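Etico opens free glossary of temple terms

Etico has released a free online glossary of 3000 words from the history of India, covering temple building, ritual and Sanskrit verse. Each entry gives the original script, a plain English meaning and its sources.

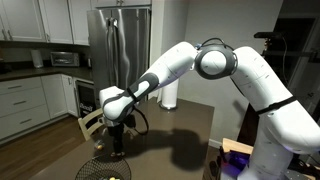
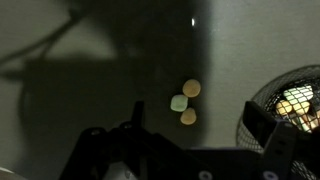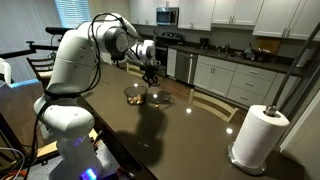

Centre: candies in orange and pale green. Right: a glass bowl on the table.

"Readers kept asking how a word was spelled and where it came from," said editor Nyokabi Biwott. "Now both are on one page."

Entries are grouped under 12 subjects – nine are complete. Corrections are welcome until November.

Media contact: Dénes Győri, Etico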